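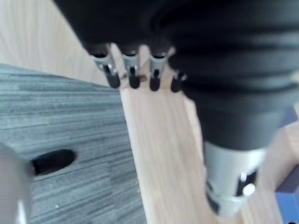

# What holds a table up?

A table looks simple. It has a flat top and something to keep the top off the floor. But if you crawl underneath one and look up, you can find out how it was made.

The flat part is called the tabletop. Many tabletops are made of wood. If you look closely at wood you will see thin lines running along it. These lines are called the grain. They show which way the tree grew. Wood is harder to break across the grain than along it, so a furniture maker thinks about the grain before cutting.

Some tables stand on four legs. Others have a wide panel at each side, like two walls. Panels help to stop the table wobbling from front to back.
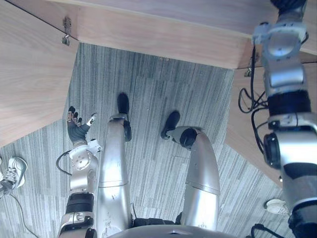

*Under a wooden table, with a panel on each side and striped carpet below.*

Where two pieces of wood meet, there is a joint. Some joints are glued. Some are held by screws. Some have a small piece of metal fixed across the corner, called a bracket. A bracket may be no bigger than your thumb, but it can stop a heavy top from sliding about.

Ita Keane mends furniture in a workshop called Gittins. She has mended over 1000 tables. The first thing she does is turn the table over and check the joints. A loose joint makes a table rock, and rocking makes the joint looser still.

Tables also have to put up with the things we place on them. Boxes, trays and folders get pushed across the top every day.

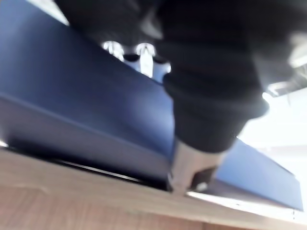 Hard edges can scratch the surface, so it is better to lift things than to drag them. Many tabletops are given a coat of oil, wax or varnish to protect the wood.

## Try this

You need 2 thick books of the same size and a sheet of card.

1. Stand the books up a little way apart.
2. Lay the card across the top.
3. Push it gently from the side. Does it slide?
4. Fix the card to each book with a bit of sticky tack and push again.

The sticky tack is doing the job of the brackets.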